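Sengar (magazine)
By Umesh Katiyar
August
Last updated 4:10 pm

Sengar is a regional lifestyle magazine put out from Warville and sold mostly by post. Food, houses, walking, weddings, a bit of local history. Founded by Sombat Yensuk, who still writes the opening letter. Comes out monthly apart from a double winter number.

History

Began as a free supplement to the Floltden seed catalogue. Split off after two years when readers started asking for it without the seeds. Early issues were black and white and had no adverts. Muchen Gu took over as editor later on and brought in colour, longer pieces and the recipe pages, wich are still the most read part.

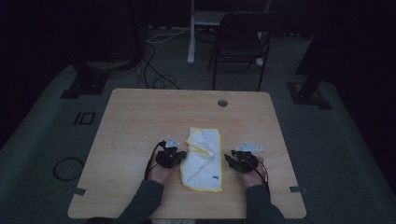 Regular sections are Table, Porch, Road and Letters. Table covers cooking and household linen, and has a soft spot for plain white cloth with a coloured edge – the towel with the yellow stitched border, folded with one corner turned back, is very much its taste. Porch is houses and gardens. Road is short trips, usually under a day's drive, by Hanyu Deng. Letters runs to three pages and gets heated, mainly over pickles.

Readership

Many subscribers no longer live in the region. Moved away for work, kept the magazine. Gu has called them "the far cousins" and they get there own letters column twice a year.

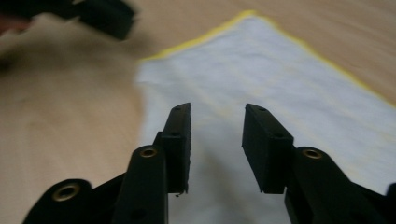

White cloth on a light wooden table.

Reception

Generally liked. Critics say it is too fond of big houses and light on the towns – a complaint Yensuk has partly accepted in print. Back issues from the supplement years are hard to find.

14 shares
2 comments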